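Filed under: Small Business, Work Life, Long Reads

"I Fold Maps for a Living": A Morning With a Map Restorer

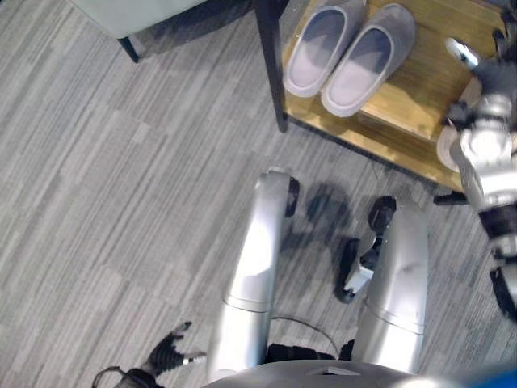

I'd been trying to get this interview for months. She's busy, she doesn't love email, and the first two times we set something up she had to call it off for a rush job. So when she finally said "come by at eight, I'll be in a good mood until lunch," I bought two coffees and got there at ten till.

She fixes old paper maps. Road maps, hiking maps, school wall maps, the kind of thing your grandfather kept in the door of the truck until it came apart in squares. She asked me to leave her name out ("people will call the house") and I said fine. Her business is called Lonirstead Map Repair, and it takes up one long room with a sink at the end and more flat drawers than I've ever seen in one place.

I asked how you even get into that. She laughed for quite a while.

"I was a bookkeeper," she said. "I did the books for a company called Pappas that sold restaurant supplies, and in their back office they had this big county map on the wall, all brown and curling. I ate my lunch under it for years. One day they were going to toss it and I took it home, and I ruined it! I totally ruined it. I used clear tape and white glue. I still have it. It's terrible."

She pulled it out of a bottom drawer to show me. It is pretty terrible. There's a ridge of yellow tape going straight across the county like a new highway.

"So I wanted to know what I should have done," she said. "I took a class, a short one, mostly book people. Then I wrote to anybody who would write me back. Then I bought a box of bad maps for 30 dollars and practiced on those until I ran out."

The first paying customer was a man whose late wife had marked up a map of their honeymoon drive. Pencil lines, motel names, a little drawing of a pie. He wanted it to stop falling apart but he didn't want one pencil mark touched.

"I was so scared," she told me. "Ink is one thing. Pencil will mostly stay put in water, but mostly isn't what you want to say to that man. I cleaned all around it dry, with a soft brush and those crumbly eraser bits, and it took me forever. I charged him way too little. I'd do that again, though."

These days there's a waiting list, and the work splits into two piles. There are the fold tears, where a map has been opened and closed so many times that it has little holes at every corner where the creases meet. And there are the wall maps, which are a whole other animal. They're usually glued to cloth and varnished, and the varnish turns the color of strong tea and cracks when you unroll it.

"Don't unroll it," she said, pointing at me as if I had one under my coat. "If you find one in an attic, please just leave it rolled up and bring it to somebody. I had a lady open hers on the kitchen floor to take a picture for me, and she swept up what was left and mailed it in a shoebox."

Could you fix it?

"I could fix a lot of it. Ohio was gone."

I asked her to walk me through a normal repair, and she did, with her hands moving the whole time. For a plain road map she brushes it off, front and back. She tests each color of ink with a damp swab in some spot that doesn't matter, out in the ocean if there is one. If the colors hold, the map gets a bath - she really does call it a bath - and a lot of the yellow comes out in the water. Then it's laid between blotters with a board on top. The tears get a very thin Japanese paper and wheat paste that she cooks herself on a hot plate.

"People want to hear there's some secret to the paste," she said. "It's flour, more or less. You stir it and you don't walk away. I've walked away. You get dumplings."

The thin paper comes in sheets that she tears by hand, never cuts, so that the edge goes feathery and disappears into the map. She let me try it. I was bad at it. She took mine and put it in a jar of scraps and said something kind about my grip.

We got to talking about money, which I always like to ask about and most people hate. She didn't mind at all. A small road map with fold tears starts at 90 dollars. Her biggest job so far was a set of school wall maps from a district up in Storero, and that one came to 3000, and it kept her going through a slow winter.

"It sounds like a lot until you see me in there in February picking at varnish with a cotton swab," she said. "One map can take up to 10 swabs for a piece the size of your hand. I listen to a lot of ball games. In February I listen to old ball games."

I wondered if people still need any of this with a phone in their pocket. I think she gets that question a lot, and she took a long sip of her coffee before she answered.

"Nobody brings me a map to get anywhere with it," she said. "They bring it to me for the handwriting. Or there's a lake on it that isn't there now, or the farm's still got their name on it. I had a trail map from Jarkby where somebody had crossed out one of the trails and written NO, all caps, and underlined it. The whole family wanted to know what happened on that trail. They'd been arguing over it for years."

Did they ever find out?

"No! And I cleaned that NO very carefully."

Before I left I asked what regular people should do with the maps they've got at home. Keep them out of the glove box, she said, it cooks them. Store them flat if you've got the space, under the bed is fine if the room isn't damp. If you have to fold one, use the folds it already has. And no tape, not the kind that says it's safe for photos, not the "magic" kind, none of it.

I went home and looked in my desk. I have a state park map from a camping trip in college and it's held together with, I'm sorry to say, quite a bit of tape. I emailed her a picture. She wrote back the next afternoon with her prices.

Comments (4)

mapdad62: My father had the whole garage papered in gas station maps. We painted over them when we sold the house and I've felt sick about it ever since.

Carol in the valley: Does she do sewing patterns? Same kind of thin paper, same kind of folds. I've got my mother's and they are in shreds.

tentpole: I need to know what happened on that trail.

rr_hobby: Good piece. Question on the wheat paste, does it keep in the fridge or do you have to cook it fresh every time? Mine went sour in a few days.

Contact us | Write for us | © All rights reserved | Back to top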